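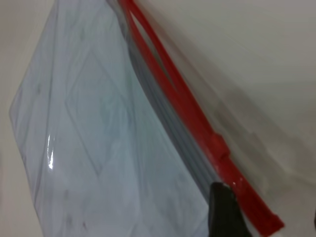
Clear plastic zipper bag. Photo: Mamness

Home | Studies | Methods | Results | Get Involved | Contact

July
By Renzo Melis

Call for participants: garden soil survey, Stustau and Cikton

Mamness is looking for households in Stustau and Cikton to take part in a survey of trace metals in residential garden soil. The survey measures lead, zinc, copper and cadmium in the top layer of vegetable beds and lawns. Results will be used to map background levels in both towns and to compare beds filled with imported topsoil against beds dug into the original ground.

Who can take part

Any household with an outdoor growing area on a lot of 2,000 square feet or more. Renters may apply with written permission from the property owner. Raised beds qualify if the base is open to the ground. Containers, window boxes and closed-bottom planters do not.

Lots where the topsoil has been replaced since last fall are not eligible. Lots next to a railroad, a gas station or a former workshop are eligible, and we would like more of them than we have at present. Please state this on the form.

No gardening experience is needed. The person taking the samples must be an adult and able to use a hand trowel.

What is involved

Each household collects two samples, one from a growing bed and one from lawn or uncultivated ground on the same lot. Each sample is a composite of seven cores taken in a zigzag across the area. Remove leaves, mulch and loose stones before each core. Mix the cores in a clean plastic bucket and fill a zipper bag to the line marked on the instruction sheet. Do not use a galvanized bucket – the coating raises the zinc reading.

Write the lot code on the bag in permanent marker before filling it. Press the air out, close the zipper and place the bag inside the outer bag with the paper record between the two. Paper stored in direct contact with damp soil cannot be read by the time it reaches the lab.

Samples should be kept out of the sun and dropped off within two days of collection. They do not need to be refrigerated. The drop-off point in Stustau is the front counter of the public library. In Cikton it is the side entrance of the Debnath building, open until 6 p.m.

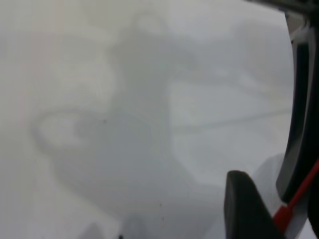

Photo: Mamness

You will also be asked to fill out a short questionnaire covering the age of the house, the type of exterior paint if known, the use of fertilizer or compost, and any past use of the lot. Leave a field blank if you do not know the answer. An estimate of the building's age is acceptable if marked as an estimate.

Analysis and reporting

Samples are oven-dried, sieved and digested in acid at the Debnath laboratory. A portion of each dried sample is kept for repeat analysis. The rest is discarded and cannot be returned.

Participants receive a written report for their own lot, with measured values, detection limits and a note on how the values compare with the other lots in the same town. The report does not certify a garden as safe or unsafe. Households with a lead reading above the screening value will be contacted by phone before the report is mailed.

Published maps will show results by block. Street addresses are held separately from the sample records and will not be released.

Costs

Participation is free. Sampling bags, marker, record sheets and instructions are supplied. Trowel and bucket are not. There is no payment for taking part.

How to apply

Application forms are available at both drop-off points and from the Get Involved page. Give your name, a daytime phone number, the lot size and a rough sketch showing the house, the driveway and the areas you expect to sample. Places are assigned by block to keep coverage even, so neighbors applying together may not both be selected. A waiting list will be kept for each town.

Questions about eligibility or sampling should be addressed to Renzo Melis, survey coordinator, through the Contact page.

Recent items
Soil pH in Stustau lawns: data tables
How to read a detection limit
Cikton well water survey – second round closed
Correction to the compost sampling sheet
Drop-off hours at the Debnath building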